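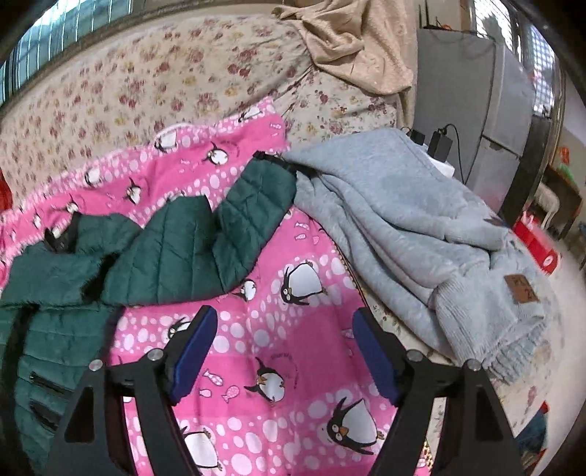 Figure 2. The hand-held gripper above the bed during the Wedari demonstration, with the green quilted jacket and the grey-blue fleece on the penguin blanket.

4.2 The demonstration at Wedari

I went to Wedari on 22/10/2024 with Kwok-wai Hsueh, who had set up the visit back in August and then moved it twice. The plan was simple enough. The Jirnis team would run their clothes-handling session in an ordinary bedroom, exactly as they do on any working day, and a small party from Plengate and the Zakharchenko lab would be allowed to watch, ask questions and have a go with the tool. I took notes, and this section is mostly those notes with the spelling put right.

I should say first that I've been to a good many open days, and I'd more or less made up my mind about what I'd see. You know the sort of thing, a polished bench with one towel, always folded the same way up! At Wedari we were in a room with a bed in it and a heap of clothes on the bed, and the person with the gripper just got started. Kwok-wai had asked them not to tidy up for us (he tells me he had to ask more than once), and I'm very glad he did, as nearly all of the useful talk in the afternoon came out of the mess.

The jacket took up most of our time. I'd expected trouble with the fleece, which was soft and bunched up, but the operator was quite relaxed about it. Fleece, she said, forgives a bad grasp. You get hold of a fold, any fold, and the rest comes along. A puffer jacket is much fussier. The filling squashes when you pinch it and pushes back when you ease off, so a grip that feels firm at first can slide along the stitching before you've lifted anything. She liked to go for the stitched lines between the channels, or an edge, and leave the fat part of the quilting alone. One of the Plengate visitors wanted to know why she didn't simply squeeze harder. She let him try it. He came away saying he'd have to think about the pads again.

Then there are the pockets, and here I got rather carried away and filled 2 pages of my notebook.
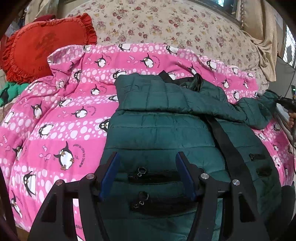 Zips are small, dark and flat against the cloth, and whether you can do anything with one depends a great deal on the pull. A ring gives you an opening to aim at. A plain tab lying flat gives you next to nothing, and you end up chasing it about. The operator's habit was to come in low with the fingers open on either side of the pocket, settle, and only then close. It looked slow to me. I said so, and she said the slow bit was the part she wanted in the recordings, with the little wait before closing left in. I hadn't thought of that wait as something worth keeping, and I've changed the way we cut our own recordings as a result (see Section 5).

We also had a long and quite cheerful argument about patterned bedding. The Zakharchenko people work almost entirely on plain grey cloth and were worried that all those penguins would swamp everything else in the data. The Jirnis view is that people's homes are full of penguins, or flowers, or football badges, and a system that falls over at the sight of a cartoon isn't much good to anybody. I side with Jirnis, though I do think the plain-cloth runs are worth having as a check, and both groups have now agreed to swap a batch so we can compare them properly.

My own turn with the gripper lasted almost 40 minutes, far longer than I'd been promised, and my wrist knew all about it the next morning. What struck me most was how much I missed my other hand! At home I'd hold the hem of a coat down while I straightened a sleeve and never give it a thought. With only the one tool I kept dragging the whole jacket across the bed. The operator's advice was to let the weight of the coat do the holding, and to pull a sleeve out along its own length. That worked much better, and by the end I could lay a sleeve more or less where I meant it to go. Straps I never got the hang of.

I don't want to make too much of one visit. We saw a single room and a single operator, clearly a very good one, and nothing in these notes should be read as a measurement. The timed trials are in Section 6 and were done without an audience. Still, the list of garment types used in those trials was redrawn on the train back, with Kwok-wai reading out my notes and me crossing things off, and padded coats with zipped pockets went to the top of it.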